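Thambiah Makerspace
Shared bench and hand tool check, January
Checked by: Delia Quiroga
Second reader: Gervasio Ocampo

What a good month! I went through both benches and every drawer, and most of what follows is praise. Mark any fix on the sheet with your initials when it's done.

1. Floor and walkways
Clear path to both doors: OK
Cords off the floor: OK
Mats lying flat: FIX
Comment: The mat by bench 2 curls up at one corner and I caught my shoe on it. Olga has double-sided tape.

2. Lighting
Overhead lights: OK
Bench lamps: OK
Comment: The new lamp over bench 1 is wonderful. I could read the small print on a drill bit with no trouble at all.

3. Power
Outlets firm in the wall: OK
Power strips not chained together: OK
Space heater plugged straight into the wall: OK
Comment: Thank you, whoever moved the heater. Label says up to 3000 watts, so please keep it on its own outlet.

4. Hand tools
Handles tight: OK
Blades covered in the drawer: FIX
Cracked or split grips: none found
Comment: 18 screwdrivers in the rack and all of them straight. Two utility knives were in the drawer with the blades out. Violeta, could you bring this up at the next intro class?

5. Surfaces, edges and fasteners
Panels free of sharp edges: OK
Screw heads flush: OK
Painted and smooth parts wiped down: SEE COMMENT
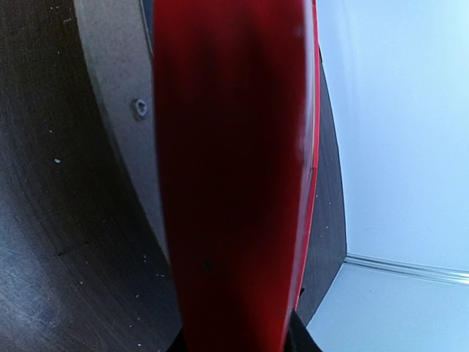
Wiping down is the part of this check I enjoy most, and I'd love for more people to get into it. Start with a dry cloth, then a damp one, then run your eye along the surface from a low angle so the lamp does the work for you. Bright colors are a big help. On something smooth and red like this, a dark speck the size of the one near the lower middle jumps right out, while on the speckled grey panel next to it I'd have to hunt. If a spot wipes off, it was dirt and you're finished. If it stays, feel it with a fingertip, and if it's a chip or a nick, write it on the sheet. Look at the screws on the same pass. A recessed head like the one in the grey panel can collect dust, and a soft brush gets it out much better than a rag does.

6. Storage
Heavy items on low shelves: OK
Solvents in the metal cabinet: OK
Bins labeled: MOSTLY
Comment: Graciela relabeled the entire left side and it looks terrific. The right side still has three bins that say "misc."

7. First aid and fire
Kit stocked: FIX
Extinguisher gauge in the green: OK
Exit sign lit: OK
Comment: Low on medium bandages and out of eyewash. Added both to the supply order.

Still open: mat corner, knife blades, bin labels, eyewash, bandages.

G.O.: Read and agreed. Mat taped at 4:30 p.m., please check that it holds.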